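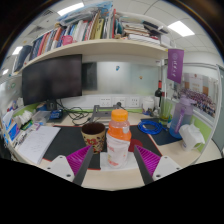 Marion McIver asked, when the first draft of this card was circulated in March, whether a desk in ordinary use could be recorded at all without the recording becoming a judgment on its occupant. The question was reasonable, and the scope below was narrowed in response. The Vakaretti Desk Inventory records what stands on working desks and in which part of the desk it stands. It contains no rating of neatness, and none should be derived from it.

# Vakaretti Desk Inventory

**Release:** September 2023
**Maintained by:** Workplace Records Office, Zultivon
**Sites covered:** MacRitchie building, Rallness annex
**Desks recorded:** 106

## Purpose

The inventory was compiled to support the replacement of desk partitions and storage units at both sites. Earlier purchasing was based on a furniture list that gave the size of each desk and the model of its monitor. It did not show how much of the surface was available once paper, drinks, cables and small supplies were in place. The present inventory supplies that information for occupied desks only. Meeting tables and reception counters are outside its scope.

## Contents

Each desk has one record in `desks.csv` and one or more records in `items.csv`. The two files are joined on `desk_id`.

### desks.csv

| Field | Meaning |
|---|---|
| `desk_id` | Identifier assigned at recording; carries no information on the occupant |
| `site` | `macritchie` or `rallness` |
| `surface` | Color and general material of the desktop, e.g. `light wood` |
| `mat` | `none`, `small` or `large` |
| `partition` | `none`, `left`, `right`, `rear` or a combination |
| `monitor_state` | `on`, `off` or `absent` |

### items.csv

| Field | Meaning |
|---|---|
| `desk_id` | As above |
| `item_class` | One of 38 classes; see `classes.md` |
| `zone` | `front`, `middle`, `rear`, `left edge` or `right edge` |
| `on_mat` | `yes`, `no` or `partly` |
| `certainty` | `clear` or `unclear` |
| `note` | Free text, limited to 100 characters |

## Recording rules

1. Desks are recorded as found. Occupants are not asked to tidy, and recorders do not move items in order to identify them.
2. A drink bottle is entered as `bottle` whether or not its contents can be determined. Cap color may be given in the note. An orange screw cap is noted as such; the brand of the drink is not.
3. Cups and mugs share the class `cup`. Decoration, such as a red flower design, belongs in the note.
4. Paper lying partly across a desk mat is entered with `on_mat` set to `partly`. A stack of sheets is a single item, even where the sheets have slipped out of line.
5. Handwriting is recorded as present or absent. **It is never transcribed.** This applies equally to faint or partial writing.
6. Pens and other small stationery lying together in a row are entered once, as `stationery_group`. A pen lying apart from the group is entered separately.
7. Used or crumpled tissues are entered as `tissue`. The class `waste` was withdrawn after the March draft — recorders could not apply it consistently, and several occupants objected to it.
8. Cables are entered once per desk, with the zone in which most of their length lies. Where cables run from beneath a monitor toward the middle of the desk, the zone is `middle`.
9. An object whose shape and color can be given but whose use cannot is entered as `unknown`. "Dark red, rounded, on mat" is an acceptable note. A guess is not.
10. Stickers on partition panels are treated as part of the partition and are not entered.

## Zones

The front zone is the strip nearest the seated occupant and extends back 20 centimeters from the edge. The rear zone begins at the foot of the monitor. Everything between the two is the middle zone. Laptop stands are assigned to the zone that holds the larger part of the base.

On a desk where the monitor stands well to one side, the rear zone is still taken across the full width. This rule was disputed during review and has been kept for want of a better one. Users studying corner desks should read the notes before relying on `zone`.

## Known limitations

- Recording took place during working hours. Desks belonging to staff who work mainly from home are underrepresented.
- Drawers, shelves below the desktop and bags on the floor were not examined.
- Packaged items are difficult to classify from the outside. Most entries for small boxes and wrapped goods are marked `unclear`.
- Recorders at Rallness used `box` for both opaque and translucent containers. At MacRitchie the two were kept apart as `box` and `clear_box`. The difference has not been corrected in this release.
- Mats with a colored edging are recorded by their main color only.

## Privacy

Occupants were notified in writing and could decline without giving a reason. No names, staff numbers or room numbers are held in either file. Personal items, including cups and ornaments, are described in general terms. Any note found to identify an individual should be reported to the Records Office, which will remove it and reissue the file.

## Permitted use

The inventory may be used for furniture planning, storage planning and teaching within Zultivon. It may not be used in staff appraisal or in the enforcement of any clear-desk policy. Copies passed to outside suppliers must have the `note` column removed.

## Changes since the March draft

- `waste` withdrawn; affected entries moved to `tissue`, `wrapper` or `unknown`
- `monitor_state` added
- Note length limit introduced
- Rule 5 extended to cover partial writing
- Duplicate records for four desks at Rallness merged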